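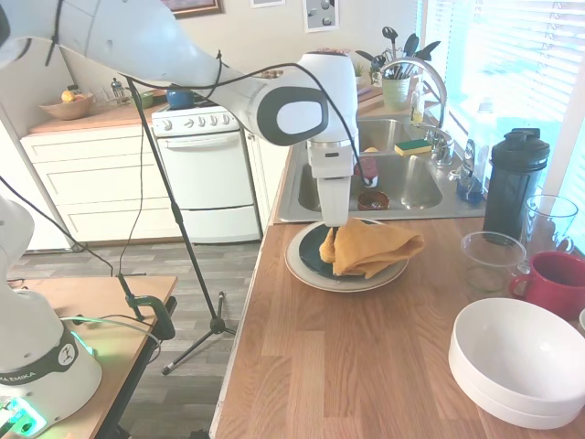
My aunt Erlinda left me her kitchen the way other aunts leave you a ring. The house on Ditdale went to my cousin Konrad, who is sensible, and he rented it to me for less than he should have, and on the first Wednesday in November I stood at her counter and tried to work out which of it I was allowed to move. She had rules about that sink. The sponge lived on the divider between the two basins, yellow side, green side, never down in the wet. The dish soap stood along the back by the faucet. The black spatulas and ladles went in the pale green crock, and the crock stayed next to the plant so that (her words) they could keep each other company.

I had kept all of it. I'd been there 13 days and I hadn't so much as turned the crock around.

"You're living in a museum," Konrad said on the phone.

"I'm living in a kitchen," I said. "I bought a shaker bottle."

"Did you put it on the counter?"

"By the window."

He was quiet for a second. "She would have hated that," he said, and I could hear he was pleased.

The trouble was the dinner. Erlinda Manalastas had given a dinner every November for the people on her end of the street, and Brenda Saavedra from across the road had come over on my second day to ask what time it started. She didn't ask if there would be one. She had a casserole dish under her arm that she said was my aunt's, and she handed it over like someone returning a library book, and what was I supposed to do, say no with the dish in my hands? I said six-thirty.

So then I had to cook. I can make eggs, and I can make a soup that is mostly an apology for the vegetables. My aunt's recipes were in a tin, on cards, and the cards said things like "fry until it smells like Sunday" and "ask Dezső." That last one was on four different cards, with no last name and no number.

I asked Brenda who Dezső was and she laughed so hard she had to hold on to the porch rail. "Dezső Lengyel! Number 2393, with the blue gate. They didn't speak for years, those two, and then they spoke every day."

I went over that afternoon with the cards in my coat pocket. He was smaller than I'd pictured and he had flour up one sleeve. He read the first card at arm's length, then the second, and then he took his glasses off and wiped them for quite a long time.

"She never wrote it down," he said. "I told her and told her, and she wrote down my name."

"Is it hard?"

"It's a cake. A Dobos. Of course it's hard." He looked past me at the house. "Does she still have the green plates?"

I said yes, the small dark green ones, and the big beige ones that went under them.

"And the yellow cloth?"

I'd been using the yellow cloth to wipe down the counter. I didn't tell him that. I went home and washed it by hand and hung it over the oven door, and checked it every half hour as if it might leave.

He came at noon on the day with his own pans and a sack of sugar and no interest at all in my opinions. By three there was caramel on the floor. By four he had moved the crock - just picked it up and set it by the stove, where a person could reach it - and I actually made a noise.

"What?" he said.

"It goes by the plant."

"It goes by the plant when she is finished cooking," he said. "You thought she walked over there for every spoon?"

I had thought that, yes. I'd been doing it for weeks.

People started coming a little before six-thirty. Brenda brought folding chairs, and Enikő Dudás brought her mother's pickles and a bottle of something clear that she wouldn't name. Konrad drove in from Zundmont with his good shoes on and stood in the kitchen doorway looking at the mess, at the bowls everywhere and the shaker bottle still there in front of the blinds, and I waited for him to say it.

"Where do you want me?" he said.

I gave him the yellow cloth and told him to dry.

Print this story | E-mail to a friend

Posted in November, by the tenant on Ditdale

Comments

soleck_reader: "Fry until it smells like Sunday" is going on my fridge. My grandmother's cards just said "enough."

Marguerite T.: I want the story of the years they didn't speak! Please tell me you're writing that one.

pan_and_lid: A Dobos with caramel on the floor by three is about right. Mine was on the ceiling.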